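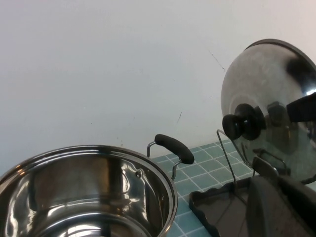
Serkeo, episode 8

Friday, March 17, 2023

I watched the last episode of Serkeo last night, a day after everyone else. It runs to 29 minutes, which is short for a finale, and the first few go on a recap I didn't need.

The court scene was good. The wedding felt rushed, and the brother's storyline was dropped after episode five and never picked up again. I had hoped they would go back to the boat.

The same people made Promamness, which got 19 episodes and used them better. I'd watch a second series if there is one. Next I'm starting Hsueh, probably on Sunday.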